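Gripper testers wanted, Nindemeo

In August our left gripper started letting go when it shouldn't. It happened 57 times, mostly with cutlery, and always while the cable was bent back. We stopped work, and now we'd love some fresh hands to help us find the fault!
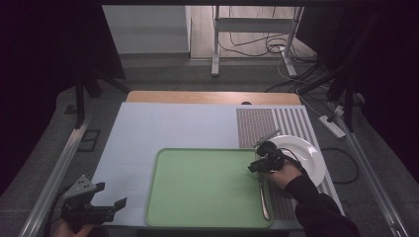
Table-setting task: plate, tray and knife, one gripper in each hand.

You'll do short table jobs with both grippers and tell us the moment a grip feels wrong. No experience needed, left-handers very welcome. Blunt cutlery only until the fault is found, and either person at the table can call a stop.

Paid, two hours a visit. Write to Lindalva Guerra at Nindemeo by 25 August 2024.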